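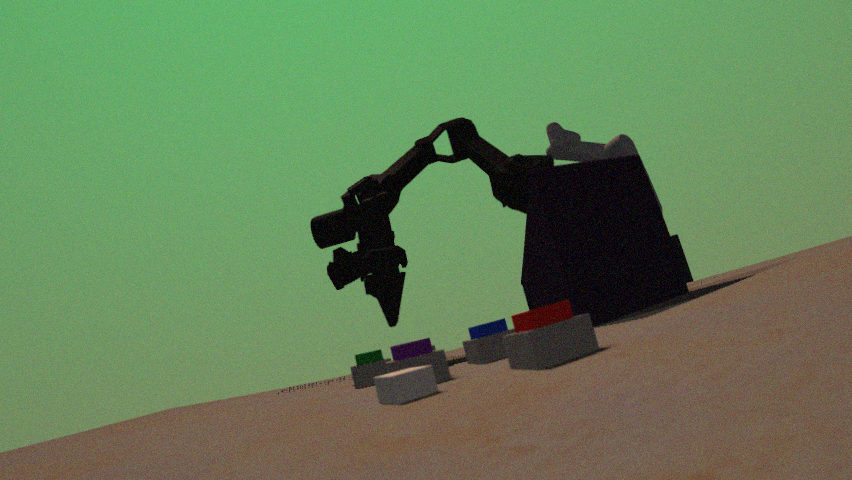 3 min read · 19 posts

1/ I've been poking at Wosar, the robot arm simulator from Zeltier, since they opened the trial. The sales page says it'll "replace your test bench." I have a test bench. It isn't going anywhere yet. Thread.

2/ What you get: a desktop app, one arm model, a handful of practice tasks, and a scripting window. The starter plan is 20 dollars a month. The one with camera noise and custom scenes is 100.

3/ The task I've spent the most time on is the color sorting one. Grey boxes, a colored piece on each (green, purple, blue, red), gripper coming down from above. Standard stuff, and a fair place to start.

4/ I've got the gripper hanging over the gap between green and purple with nothing in it. I like this spot for testing because a sloppy approach path shows up fast when two targets are that close.

5/ The off-white block sitting in front of the purple one's box is a good touch. It has no color on top, and a lazy script will still try to do something with it. Mine did.

6/ Now the complaints.

7/ The arm and base are so dark you get an outline and hardly any surface detail. The light grey part on top of the base is the only bit that stands out. Try debugging a wrist angle on a black blob.

8/ Green sky. Why green? One of the pieces you're sorting is green. It's a darker green, fine, but my color threshold grabbed half the background the first time I ran it.

9/ The tilted horizon is a setting called "camera upset." It's on by default in the paid scenes and the manual gives it one line. I spent an evening thinking my math was wrong.

10/ Grain over everything, also a setting. I'm less annoyed by that one. Real cameras are noisy and I'd sooner find out early.

11/ Physics: I don't trust it. Contact feels sticky. I've had a piece hang on to the fingertip after the gripper opened, then drop straight down as if it had remembered.

12/ Support told me to raise the solver rate to 600. That helped with the sticking and made my laptop sound like a hair dryer.

13/ The Avram add-on is supposed to move your scripts onto a real arm. It's sold separately and the price is "contact us." I contacted them. Still waiting.

14/ For comparison, I used the Akstead kit last August. Uglier menus, fewer scenes, but it exported plain files I could open in anything. Wosar saves to its own format and that's that.

15/ Things I did like: install was painless, the replay slider is great, and you can reset a scene with one key. I've hit that key a lot.

16/ The scripting window is decent too. Error messages name the joint that's out of range, which is more than I can say for tools that cost ten times as much.

17/ Would I pay 100 a month? No. Would I pay 20? Maybe, if they put the noise controls in the cheap plan and let me change the sky.

18/ If you teach a class and need kids moving an arm without breaking one, take the trial and see. If you're planning to skip hardware testing on the strength of this, please don't.

19/ Nobody sent me anything for free, I paid for the month. If Zeltier answers me about the Avram price I'll add it under this post.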